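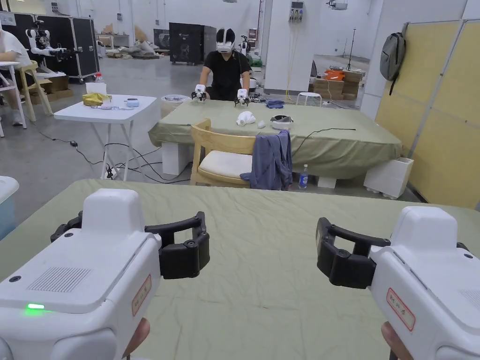
How high should a work table be if you're going to stand at it for hours? Level with your wrists when your arms hang loose, or a touch higher for fiddly jobs.

Section 4: Raising and covering your table

I've put up a fair few of these for the Stosmont workroom, so here's how I do it now (and Aled Humphreys still does it in the other order, so ask him if mine doesn't suit).

1. Clear the top completely. Chairs out of the way too, and jackets off the backs of them.

2. Measure from the floor to your wrist, shoes on. Mine came to about 42 inches in boots, which was silly, so wear your normal shoes!

3. Get a mate on the other end and lift one side at a time. Slide the blocks under, then lower slowly.

CAUTION: Never kick a block into place while someone's holding the table. Fingers first, feet nowhere near it.

4. Give the top a good shove from each side. If it rocks, shift the blocks before you do anything else.

5. Lay the cloth with the long hem towards you. I like a plain green or grey – small parts show up well and it's easy on the eyes under bright lights.

6. Smooth from the middle out. A few wrinkles won't hurt, but iron it on low if you're sorting tiny screws.

NOTE: Drink bottles live on the floor, never up on the cloth. Keep them off the walkway side and well clear of any power boards.

7. Run cords off the back edge and tape them where people walk. Sibel Aksoy uses 9 strips per table, I get by with fewer.

Washing the cloth is in Section 5.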